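Projects > Second year > Textiles and Consumer Studies > Group reports

Does "quick-dry" mean anything? A report on towel labels
Oana Toma, Remzi Bilgin and Bezawit Tufa
Supervisor: Pieter Van Rooij

1. Why we chose this

Towels are sold with a lot of promises. We wanted to know how many of those promises a shopper in Grergate could check before paying. Our starting guess was very few, and we should admit that this probably coloured how we read the labels.
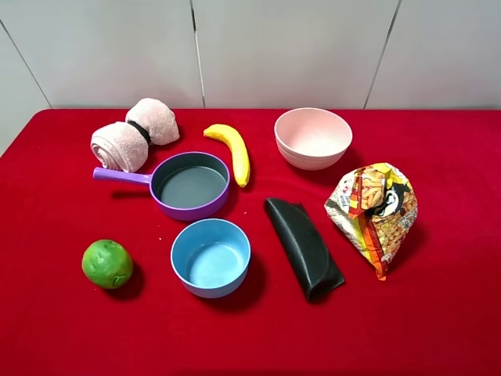
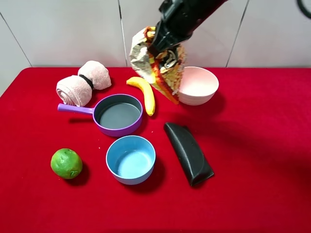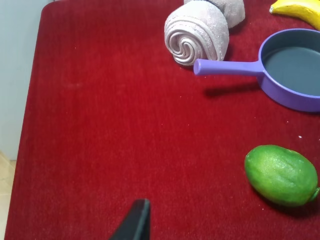
Fig. 1. Red table covering against a pale wall, all three views; rolled towels in all three.

2. What we did

We collected wording from shop shelves and online listings during January. This gave us 667 separate claims, which we typed into one spreadsheet. Remzi and Bezawit sorted them without seeing each other's answers, then argued over the ones where they disagreed. A claim was "checkable" if it gave a number, a named test or a fibre content. Everything else went under "unclear".

We also sent the same 3 questions to 9 sellers: what does "quick-dry" mean, compared with what, and who measured it?

3. What we found

The unclear pile was much the bigger one. "Hotel quality" was the worst offender. Which hotel? Bezawit has stayed in places where the towels could sand a door. "Extra soft" is no better, as softness on the shelf may come from a finish that washes out, and no label we read said whether it would.

Weight in grams per square metre was the most useful figure. Even so, a heavy towel is often sold as the better one, and we found little to back that up. Heavy towels hold more water and then take longer to dry on the rail. Some listings claimed both "extra thick" and "fast drying" and did not seem troubled by it.

Only 2 sellers replied. One sent a discount code. The other said that "quick-dry" was a name for the range.

4. Problems with our own work

The sorting rule was ours and a stricter one would give a different result. We did no drying tests, so we can't say that any claim is false, only that a buyer has no way of telling. Lucian Ghiță, who read our draft, thought we were too hard on small sellers. He may be right, but we left the wording as it was.

Related reports
Bus timetables in Sarnunness: who reads them?
What "farmhouse" means on a bread bag
Umudstead market, stall by stall
Washing-up liquid and the word "ultra"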